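The **Fashola Packing Challenge** is a yearly student project in robot handling, run by the robotics club at Fashola Technical College. Students spend most of a school year teaching a pair of robot arms to do a small household job from start to finish, and the job almost always has to do with packing, sorting or putting things away. Among members it is usually just called "the Packing", and the older ones still call it "Bags", after the task that came up in its first year and has come back nearly every year in one form or another.

## History

The project grew out of an after-school class taught by Ngozi Dauda, who had been looking for something her students could work on together once they had finished the usual line-following cars. Her first idea was a robot that could set a table. It was given up fairly quickly (plates are hard on beginners, and beginners are hard on plates), and groceries took its place, as everyone in the class already knew what a well-packed bag ought to look like.

Kaiwen Jiang, then a student in the class and later its assistant teacher, wrote the first rule sheet, a friendly and rather wordy document that is still handed out each October with his spelling left as it was. The club took the project over the year after, and a second school, Brorkard, joined in soon after that. Membership now stands at 39 students across the two schools.

## Format

Teams are kept small, and each one gets the same table, the same pair of arms and a turn on the shared schedule, which is drawn by lot. The work falls into two long stretches. During the first, students guide the arms by hand through the task again and again and save each run. During the second, they train a program on those saved runs and let the arms try by themselves. A team is asked to bring 32 clean runs to its first review, and by the end of the year the club's shared collection usually grows by around 3000.

The objects are chosen by the students, within reason. Soft toys are a great favorite, being light and forgiving and cheerful to look at late in the afternoon, and drink cans are used a good deal as well. Paper bags remain the heart of the thing. A paper bag folds, leans, tips over and gets softer with use – Dauda has been known to tell newcomers that the bag is the real teacher of the class – and teams are free to work with it standing up or lying down.

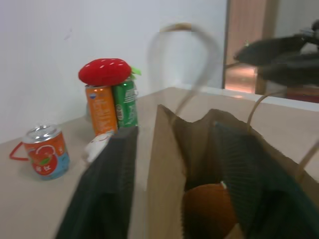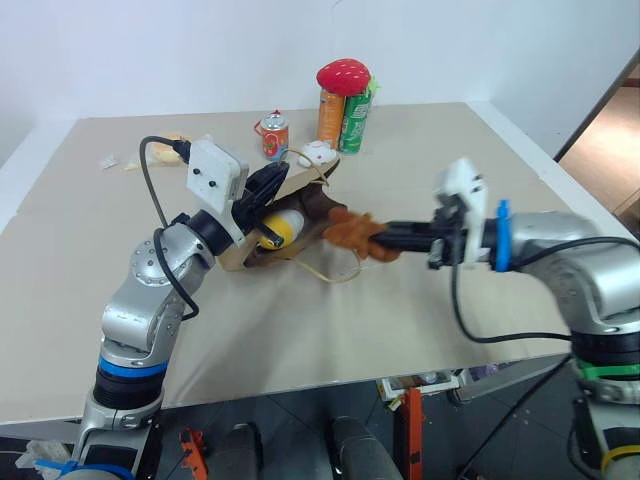
## Judging

Final runs are held in May, in the club's own room, with families welcome. Each team has 2 attempts, and the better one counts. Points are given for every object that ends up in the bag, with a little extra for a bag that can be lifted by its handles afterward. A torn bag costs points but doesn't end the run.

The judges in recent years have been Funmilayo Yusuf and Bello Adebisi, both former members. Adebisi also keeps the club's logbook, where every team writes a page on what went wrong, and these pages are read aloud to the incoming class in the fall.

## Related projects

A summer version for younger children, called Wundoslow, uses a single arm and wooden blocks and lasts two weeks in July.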